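Skip to content
Home Browse Ask Members Log in
Search the help pages Go

White stripes on green sports shorts have gone dingy, and the drawstring has vanished
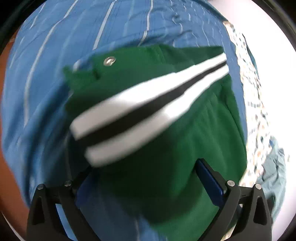

Posted by Ismail Mansour

I've inherited the washing for our indoor soccer side, on the grounds that I once admitted to owning a washing machine. The kit is green with a white, black and white stripe, a combination clearly chosen by someone who has never done laundry.

Two problems. On the older pairs the white stripes have turned the colour of weak pea soup. I've been washing at 40 with ordinary powder, everything in together, then leaving it in the machine until I remember it exists. And one pair has lost its drawstring completely. It went in with a cord and came out without one, and I've checked the filter, the door seal and the dog.

Can the whites be rescued without bleaching the green? And is there a way to get a new cord through without unpicking the waistband? Next game is Friday.

Posted by Trindarthorpe

Stop leaving them wet in the drum, for a start. Green dye sitting against white trim for half a day will do exactly what you've described.

Keep the chlorine bleach in the cupboard. Soak them in cool water with a colour-safe oxygen bleach, going by the packet for the amount, and try it on an inside seam first. A couple of hours, rinse, have a look, and repeat if it's lifting. Skip the dryer until you're happy with the colour. Old stains may only fade a bit, but from the far end of an indoor pitch no one will write in to complain.

For the cord, put a safety pin through one end, close it, and feed it in at one opening. Bunch the fabric up over the pin, hold the pin still, pull the fabric back, and keep going until you come out the other side. Allow 7 minutes and some language. Knot both ends before you let go of anything. I didn't, once, and got to do it all again.

Tie the cords in a bow before each wash too. They stay put.

Posted by Olico

just buy new ones mate

Posted by Sondari

Trindarthorpe has it covered, but if the safety pin keeps popping open, tape the cord to a drinking straw and push that through instead. Turn the shorts inside out for washing and drop to cold. Mine are 100 per cent polyester and come up fine.

I'd also check the lint trap in the dryer for that cord. Or the dog again.

Get our Friday tips by email. Enter your address
We use cookies to keep you signed in. Accept Manage settings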